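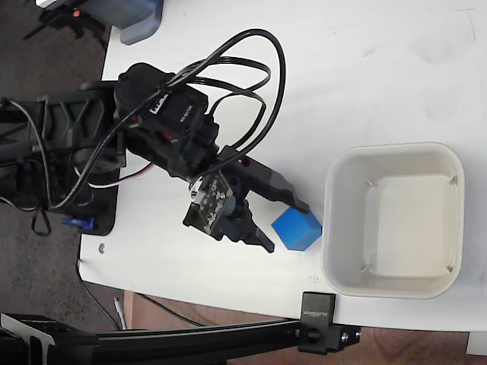
## Handout 4: Can a machine tidy up yet?

Course: Automation in Home and Workshop, Louro evening programme
Version of Sun 4 April

Please read this handout before the practical session. It continues from the handout on conveyor lines, but the subject is smaller and, in my opinion, more difficult. We leave the factory where every part arrives at the same place, and we go to the table where things lie as somebody left them.

### 4.1 The chore

The chore we study is "put the thing in the box". At home it is toys into a drawer or spoons into a tray. In a small workshop it is finished parts into a bin. A child learns it very early. For us the object is a blue cube and the box is a shallow plastic container on a white table, with a small arm and a gripper of two fingers.

I chose this chore because it has few steps, and each step can be examined alone:

1. Find the object.
2. Bring the open fingers to both sides of it.
3. Close, with enough force and not too much.
4. Lift higher than the rim of the container.
5. Move across, lower, open.
6. Check that the object is inside.

Step 6 is the one students forget. A person who drops a spoon beside the drawer hears it. An arm without a check will go home and report success.

### 4.2 Where the difficulty sits

A cube is a kind object. It has flat sides, it does not roll and it does not bend. When the fingers are parallel to two of its faces, closing them is almost a solved problem. Now turn the cube by a small angle. One finger touches a corner first, the cube rotates, and the grip is either corrected by luck or lost.

The distance also matters. If the object stands close to the container, there is little room for a finger on that side. A person would simply push the box away with the other hand. An arm that works alone has no other hand, so the approach must be planned around the rim.

Then there is the table itself. In a lesson we speak of "the object" and "the background" as if they were separate. A real table has marks and crumbs, and the software must decide which of them are worth picking up.
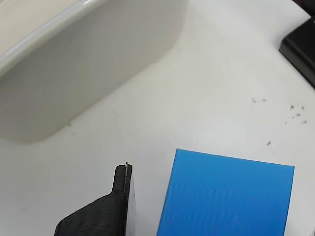 *Fig. 2. Finger and block seen from close, with small dark specks on the table.*

For a cleaning task the specks are the work. For our task they must be ignored. The same view therefore has two correct readings, and the machine cannot choose between them if we have not told it what the chore is. Please keep this point for the written exercise.

### 4.3 What the numbers say

We use the practice log named Drestilum, which comes with the course files. It has 3247 attempts at the put-in-the-box task. For the exercise take only the first 1000, otherwise the spreadsheet becomes slow on the older computers in the room.

When you read the log, be careful with the word "success". In the early part it means that the fingers closed on something. Later it means that the object was found in the container. These are different claims – do not add them together.

The same care is necessary with advertisements. The brochures of Clunar and Vonier (both are in the folder) promise a "tidy kitchen". Look for the conditions: how many kinds of object, who placed them, and who helped when it went wrong.

### 4.4 My answer for the moment

For one known object on a clear table, yes, a cheap arm can do the chore. For a full kitchen drawer, I would say not yet. On the shop floor it depends on how much you can arrange before the arm begins, and this arranging is also labour which somebody must pay.

### Exercise

Choose one chore that you did this week. Write it as steps, at most seven, and mark the step where you used your second hand or your ears. Half a page is enough. Bring it on paper.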